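News > Company Announcements > Refurbishment and Reuse

Mornska Opens Desktop Computer Reuse Program to Small Offices and Schools

NUVHAM, 20 July 2024 - Mornska will extend its desktop computer reuse program to small offices and public schools in September. Until now the program has taken equipment only from customers under a service contract.

Under the new terms, any office or school in the Nuvham service area may hand over desktop computers in lots of three or more. Collection is free for lots of 24 units and above. Smaller lots can be dropped off at the Cadis depot during normal hours.

Mornska processed 3,971 desktops in its last program year. Of the units received, 38 percent were returned to use as complete systems. The remainder were taken apart for working parts or sent to a licensed metals recycler.
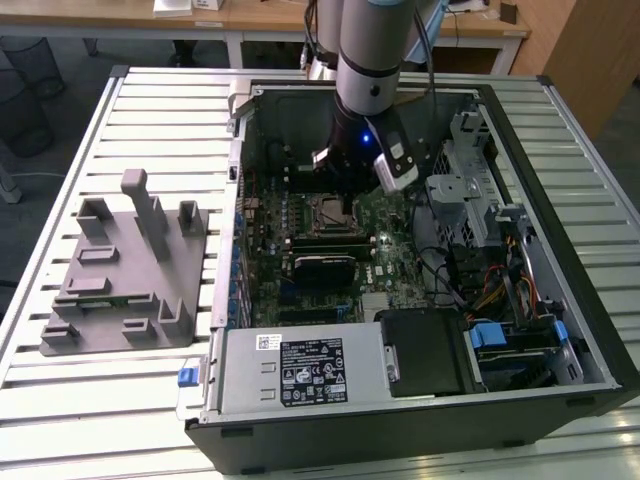
Each unit is logged by serial number on arrival. Storage drives are removed first and either erased or shredded, according to the owner's written choice. Memory, power supply and main board are then tested separately. A unit that fails on one part is repaired from stock if a match is available. A unit that fails on two or more is stripped.

"Most of the machines we turn away are missing paperwork," said Rodel Dimaculangan, program manager at Mornska. "The form is one page. It has to be signed by the owner of the equipment - a leasing company, in many cases."

Monitors, printers and laptops are not covered. Data records are handled by Chaturvedi, which issues a certificate for each drive. Forms can be requested from the Cadis depot.

Comments

dellwood_office
Does a lot have to be all the same model? We have a mix going back years.

P. Harmon
Mixed lots were fine under the contract version. List each serial on the form.

gridley44
Would like to see laptops added. Our school has far more of those than towers.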